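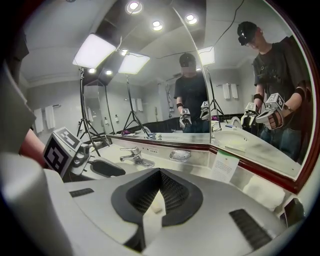
Two grippers over the bathroom counter, sink and faucet behind.

Can a machine do a bathroom counter yet? (small guesthouse, 7 rooms)

Posted by Sieglinde Baumgart

Hi all. Quick one, between check-outs so excuse the typing.

I run a small guesthouse, 7 rooms, every one with its own bathroom. The rooms themselves I can turn over fast. Bathrooms eat the day. Not the floors, not the tub – the counter. Marble top, sink set into it, faucet, soap dish on the backsplash, little card standing up on one side, folded towel on the other side of the card, big mirror over everything. Every guest leaves it different. Hair, toothpaste, makeup, rings once (mailed those back).

Already own a robot vacuum, a Mokell, paid 349 for it used. Fine on the hallway. Gets stuck on bath mats. So I know floors are more or less solved, or solved enough for me.

What I want to know:

Is there anything I can buy, now or soon, that would wipe down a counter like the one in the picture and put the card and towel back where they go? Has anybody seen one work in a real bathroom and not in a video? If the answer is no, what part is the hard part? My nephew says two years. He said that two years ago.

Not looking for a lecture on jobs, I do the cleaning myself. My wrists hurt. That's the whole reason.

Budget, lets say I could stretch if it did all seven bathrooms. Not house money.

Thanks – S.

Torben Hamann
Helpful to 182 people on this site

Short version, no. Not to buy, not for a guesthouse, not at your kind of budget.

Longer version. I did maintenance on packing line robots at Kramer before I retired, so take this as shop floor knowledge, not bathroom knowledge. But the trouble is the same trouble.

A machine is good when the thing is always in the same place and always the same shape. On our line a carton came down, same carton, same spot, arm picks it, done. Change the carton and somebody had to go in and set it up again. Your counter is a new carton every morning.

Go through your own picture and think what the machine has to deal with:

The mirror. Big one, and two panels of it at different angles. Everything in the room shows up again in there. You and I know a lamp in a mirror is not a lamp. A camera has to work that out. Same with chrome, the faucet and soap dish are basically small bent mirrors. We had a shiny steel chute at Kramer that gave the vision system fits until we hung a gray cloth over it. You can't hang a cloth over a guest mirror.

The card. Paper, stands up by itself. Breathe on it and it falls over. Picking up paper without creasing it is harder than picking up a brick. Standing it back up is harder again.

The towel. Folded is OK if it stays folded. Used, it's a heap, and every heap is different. There are machines that fold laundry, big ones, in commercial laundries. They want the towel fed in flat. So a person is still standing there.

The wiping. Sounds easy. Isn't, because of the pressure. Too light and the toothpaste stays. Too hard and you knock the faucet or scratch something. Around the base of a faucet you use a fingertip and don't think about it. Also water. Water and motors, you can guess.

And then the other people's stuff. Is that a ring or a bit of foil? Trash or not trash? I would not want a machine deciding that in my guesthouse.

What I'd expect first is a thing that does the plain flat part of an empty counter and leaves the rest to you. Which saves you maybe a minute per room and then you have to carry it from room to room. Wouldn't pay for it.

For the wrists – get a flat microfiber pad on a short handle, the kind with a swivel. You push from the shoulder and you don't wring anything. Have a stack of pads, a fresh one per bathroom, throw them all in the wash after. My wife switched to that after her surgery and does the whole kitchen that way. Spray, leave it a minute, then wipe. Go easy on acid cleaners with marble, vinegar too, it etches. You probaly know that.

Amari_upstairs

i disagree a bit with Torben, its moving faster than the packing line days. grippers used to be two metal fingers and that was it, now you see soft pads and stuff that gives a little when it grabs. thats a big deal for a towel or a paper card

but yeah nothing in a shop. theres demos. demos are one counter, good light, and you never see the take where it dropped the soap

my cousin's hotel tried the Tratano thing for delivering towels to rooms, it rolls up to your door and calls you. guests like it. doesnt go in the bathroom though, doesnt even go in the room. can't open a door. so that's where hotels are at, as of September anyway

if you want to spend money now get the wall dispensers for soap so theres no bars and bottles to move. less junk on the counter = less wiping. and lose the card, tape it inside the closet door or put the wifi on the key tag. every thing you take off that counter is seven things a day you don't pick up

Sieglinde Baumgart replied

Thanks both. Card is staying, guests ask me the wifi at 11 at night otherwise. But key tag is a good idea, will try it in one room and see. Ordered the swivel pad. No vinegar on the marble, learned that one the expensive way.

Will leave this open in case somebody has seen a machine do it for real.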